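Zinida Two-Arm Demonstration Station

Products / Data collection / Zinida

Zinida is a bench-top station for recording manipulation examples with two small arms. It is supplied by Serkard as a complete unit: enclosure, arms, wrist cameras, overview camera, leader handles and the Skodetti recording software. You place it on a bench, plug it in, run the alignment routine and start recording.

The station is meant for groups who need a steady supply of clean demonstrations of everyday handling jobs and don't want to build the rig themselves. Paperwork tasks are a good test of any such rig. Paper bends, sheets stick together, and folder clips need a firm but well-placed grip. The pictures on this page show our filing task, which ships with the station as a worked task sheet.

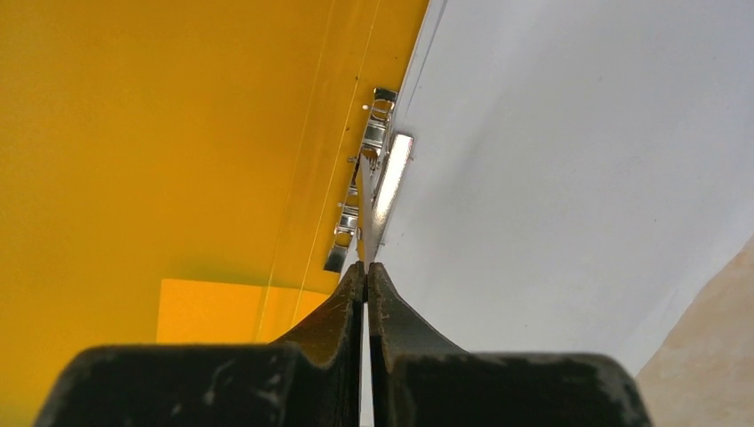

Wrist view: fingertips at the metal clip hardware.

How recording works

The operator sits in front of the station and moves two leader handles. The arms follow. Skodetti stores joint positions, gripper opening and all camera streams on one clock, and writes each attempt as a separate episode. A foot pedal starts and ends the episode, so both hands stay on the handles.

At the end of each attempt the operator marks it as good, failed or discard. Failed attempts are kept by default in their own folder. Some customers train on them, others only use them to check a success detector. If you want them deleted automatically, change the setting under Episodes > Retention.

A short text instruction can be attached to each episode. It may be typed once for the whole batch or picked from a list if you want several wordings of the same task.

Workspace

Both arms mount on a single rail along the front edge of the table, facing the back wall. Their reach overlaps in the middle of the table, so one arm can hold an item while the other works on it. The enclosure walls are plain and pale to keep the background the same from one batch to the next. The tabletop lifts out and can be swapped for another finish.

Cables run along the outside of each arm and should be left with enough slack to form a loop at the wrist. Check this after any change to the arm position on the rail. A tight cable pulls on the wrist joint and the effect will show up in your data as a small offset.
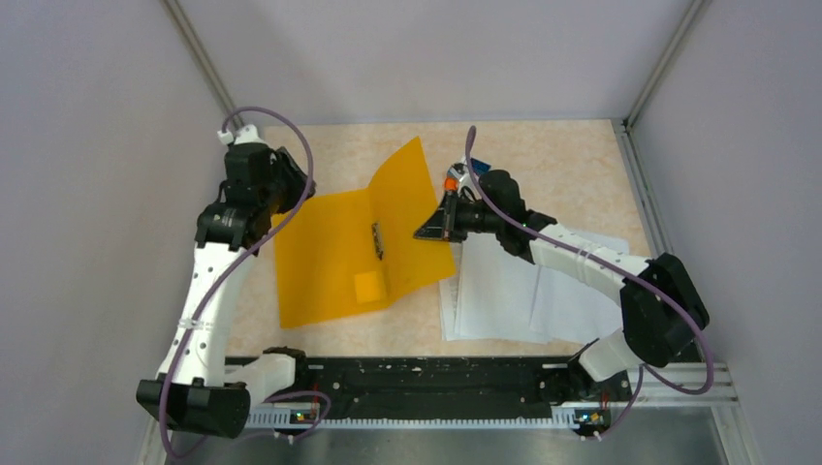
The filing task

The task sheet asks the operator to open a plastic folder, pick up loose sheets, put them inside and close the folder. It can be recorded as one long episode or split into stages. We suggest splitting it for new operators and joining the stages later, once their attempts are steady.

Folder position matters more than most people expect. If the folder always starts in the same spot, the trained policy will tend to reach for that spot whether the folder is there or not. The task sheet gives 9 starting positions, and the operator should rotate through them. Glossy folders also throw reflections that shift as the wrist moves.

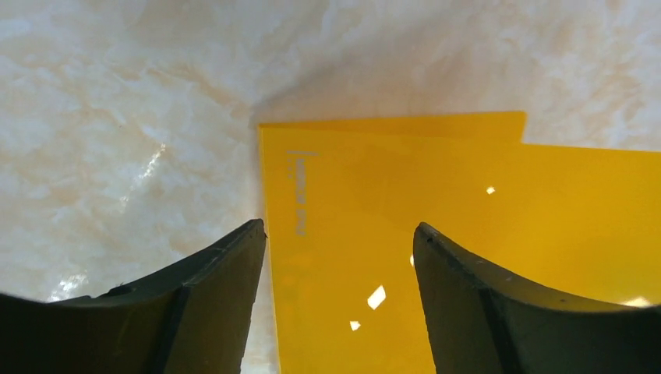
For this reason we leave exposure locked during a batch and recommend varying the room lighting between batches. Do not adjust the lights during an episode. If a reflection hides the edge the operator needs to grip, stop, mark the episode as discard and reset.

Sheets should be put down loosely, at slightly different angles each time. Mix blank and printed pages. Use scrap documents only, as the wrist cameras come close enough to pick up ordinary print, and anything on the page may end up in the dataset.
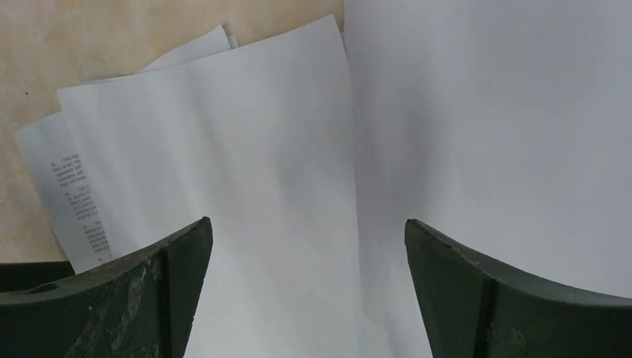 Wrist view over overlapping sheets, one printed.

Gripper fingers

The standard fingers are tapered, for narrow gaps and thin edges. They pick up scuffs in normal use. Light marks make no difference to grip, but chipped tips should be replaced, and the gripper re-zeroed afterwards. Two spare pairs are included. Further pairs are ordered under the Szénási accessory range, which also covers wider fingers and soft pads.

What is supplied

Enclosure with lift-out tabletop
Front mounting rail
2 follower arms with grippers
2 leader handles
Wrist cameras and one overview camera
Foot pedal
Skodetti licence for one station
Task sheets, including filing
Spare fingers

A recording computer is not included. Minimum requirements are listed in the installation guide.

Export

Episodes are exported as video plus a table of joint and gripper values. The export tool can trim still periods at the start and end, drop a camera, or reduce the frame rate to 20 per second. The original recording is never changed by an export.

Ordering

The station is built to order. The next production batch is in February. Demonstrations at the Serkard workshop take place on Wednesday afternoons by appointment, and you are welcome to bring your own items to try.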